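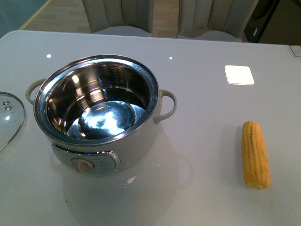
Farthorpe Cycle and Walking Holidays: Member Forum
Route Planning > Self-Guided Tours
Topic: Ello Valley route, direction of travel and luggage transfer

valley_registrar
Posted October 2021

Members are asked for their advice on the self-guided Ello Valley tour, which my spouse and I intend to ride next spring. The tour notes give Danko as the starting point and Zallness as the finish, with a total distance of almost 200 km. We would prefer to travel in the opposite direction, as our train arrives in Zallness. The booking office has confirmed that this is permitted on request. I should be grateful to hear from anyone who has completed the route in reverse, particularly with regard to the climb after Farthorpe and the handling of luggage.

northbank2
I completed the tour in the published direction and would advise against reversing it. The prevailing wind follows the valley toward Zallness, and riders going the other way will face it on the open section beside the canal. The surface there is compacted gravel and offers no shelter. The climb is the lesser concern.

tandem_secretary
With respect to the previous contributor, I do not agree. We rode from Zallness to Danko and found the wind to be light throughout. The ascent from the Farthorpe side is longer but much more even, and our tandem managed it without difficulty. The published direction includes a short, steep ramp on which several riders in our group were obliged to dismount.

northbank2
The ramp may be avoided by following the signed detour past the mill. It adds 2 km. I maintain that a full day into the wind is a greater hardship than one ramp, and the experience of a single calm week should not be taken as a general rule.

tandem_secretary
The detour was closed for resurfacing when we passed. I would ask that members check its status before relying upon it.

J_Panniers
On the question of luggage: bags must be labeled and left at reception by 9 in the morning. This applies in both directions. The carrier accepts one bag per rider. Please note that the guesthouse in Danko has no reception desk, and bags are to be left in the cycle store. The code is provided with the voucher.

valley_registrar
Thank you all. May I ask whether the cycle store is suitable for electric bicycles, and whether batteries may be charged there?

J_Panniers
There are charging points inside the store. Guests are requested to bring their own chargers.

Forum Moderator
The information on the mill detour has been passed to the routes desk. The work was completed in the summer and the path is open. Members traveling in reverse should request the alternative map sheet at the time of booking, as the standard turn-by-turn notes cannot be followed backward through Farthorpe, where the one-way streets differ.

northbank2
I am obliged to the moderator. My view on the wind is unchanged.

valley_registrar
We have decided to travel from Zallness and have requested the alternative sheet. I will report on conditions at the canal upon our return.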